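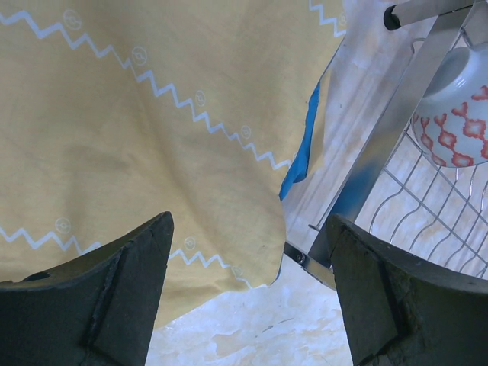 The Skidlow site is on the edge of Gulimdale, ten minutes on foot from the station. Five of us went in March, and Barbara Kołodziej met us at the door with visitor badges and a short talk on where not to stand.

The ground floor is set up as kitchens. In each one an operator guides the arm through a household job while it records, and every complete run is kept as one example. Cloths and crockery are swapped between runs so that the model doesn't learn just one tea towel. The kitchen we watched had a yellow cloth with white zigzags, and a bowl with a red-orange pattern in a steel dish rack.

The team had 281 runs for cloths and 867 for dishes when we visited. Osvaldo Piras checks them on a screen upstairs and had thrown out 43 that week, mostly for long pauses. He told us cloth is the slow part, as it never hangs the same way twice.

Yaqin Kong let two of us have a go. My run took far longer than hers and was not kept.

Tea was in the canteen at the back. The next visit is to Emthorpe, and names should go to Leonardo Grasso by the end of the month.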